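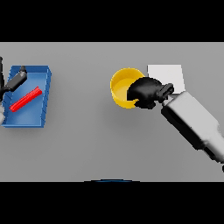 Kitting room and small parts store: monthly safety inspection
Site: Engelbrecht building, Florkby
Period: October
Inspected by: Weronika Sikora
Reviewed by: Iwona Kołodziej

Ratings: OK = acceptable. MINOR = correct before next inspection. MAJOR = correct before the area is used again. N/A = does not apply.

1. Access and exits

1.1 Main door opens fully and closes on its own. OK
1.2 Exit route to stairwell clear at full width. MINOR
Two flattened cartons leaning on the wall past the label printer. Same finding as last month, same wall. Moved during the inspection.
1.3 Exit sign lit. OK
1.4 Rear door alarm tested. OK
Tested at 7:40 a.m. before the shift. Sounder is audible in the store with the compressor running.

2. Floors

2.1 Floor free of loose parts, banding and film. MINOR
Dowel pins under rack C. Sweep under the racks, including the back row. The short broom does not reach; use the long one from the wash bay.
2.2 Floor surface sound. MINOR
Tile lifting at the foot of the ramp. Taped and marked. Repair request is open, number 109. Tape will need replacing if the repair goes past the end of the month.
2.3 Anti-fatigue mats lie flat. OK
2.4 Aisle lines visible. OK
Worn at the rack B corner but still readable.

3. Shelving and racks

3.1 Load signs posted on each bay. MINOR
Sign missing on rack D. The limit for that bay is 3,000 lb evenly spread, per the Plikel installation sheet. Replacement sign to be printed and fixed to the left upright at eye level.
3.2 Uprights free of dents and twist. OK
3.3 Beam locking clips in place. MAJOR
One clip missing on rack B, second beam, aisle side. Bay unloaded and roped off. Clip fitted from spares at 10:15 a.m. and checked by I. Kołodziej. Closed.
3.4 Heavy items stored between knee and shoulder height. MINOR
Boxed fasteners on the top level of rack A again. Bring down to level two.
3.5 Racks anchored. OK

4. Benches and hand tools

4.1 Bench edges free of splinters and burrs. OK
4.2 Knives have working blade guards. MINOR
One guard sticks half open. Knife removed from use.
4.3 Used blades go in the sharps can only. OK
Can is two-thirds full. Empty before the next inspection.
4.4 Power cords free of cuts and crushed sections. OK
4.5 Step stool feet and treads. OK
The tag on the stool is out of date although the stool passed. Retag.

5. Electrical

5.1 Panel clear for 36 inches in front. OK
5.2 No power strips plugged into other strips. MINOR
Found at the packing bench, scale and fan. The fan has been unplugged. A second wall outlet has been requested.
5.3 Covers fitted on all outlets. OK

6. Fire

6.1 Extinguishers mounted, charged and tagged. OK
6 checked, 6 in date.
6.2 Nothing stored within 18 inches of sprinkler heads. OK
Will remain OK only if the item at 3.4 is corrected.
6.3 Oily rag can has a lid that closes. OK

7. Chemicals

7.1 Data sheets present for all products in the cabinet. MINOR
No sheet for the Ukiditz degreaser. Sheet requested from supplier. Product to stay in the locked cabinet until it arrives.
7.2 Spray bottles labeled. OK
7.3 Eyewash flushed and logged. OK
Log initials missing for one week. Flush confirmed with the shift lead, entry left blank. Do not fill in initials after the fact.

8. First aid

8.1 Kit complete. MINOR
Low on medium bandages and burn gel. Reordered.
8.2 Contact list current. OK

Reviewer comments (I. Kołodziej)

Item 1.2 has been rated MINOR twice. A third time it will be rated MAJOR.
Item 3.3: check the clips on racks A, C and D individually next time and record each rack on its own line.
Item 5.2: acceptable as an interim measure. The fan stays off until the outlet is in.

Carried forward: 2.2, 3.1, 3.4, 5.2, 7.1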